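A Talk With the Author of Cliltham's Fairness Ordinance

The Cliltham city council is due to vote in June on an ordinance that would bar landlords, employers and shops from turning people away for being gay or transgender. The council member who wrote the draft spoke with us on Friday at the Kubiak Street library.

She began work on it after a couple was refused an apartment in the Brirkis district. "They had the deposit in hand," she said. "There was no city rule they could point to."

A petition against the measure has 577 signatures. One in favor has 1,354. She said she has read the comments on both.

"Most of the people against it are worried about their churches," she said. "Section 4 exempts churches. I read it out loud at the last hearing and I'll read it again."

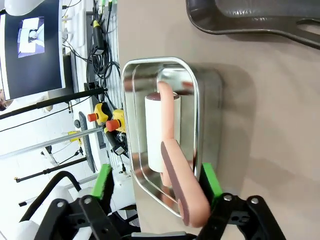
What happens next

The draft goes back to the full council with two changes. Businesses would get a written warning before any fine, and complaints would have to be filed within 74 days.

She did not want the shorter deadline. "I gave that up to get a vote," she said. "Clalberg passed theirs with a full year, and I still think that's better."

Asked whether she has the votes, she said she would not guess. "Two members haven't told me, and I've stopped calling them."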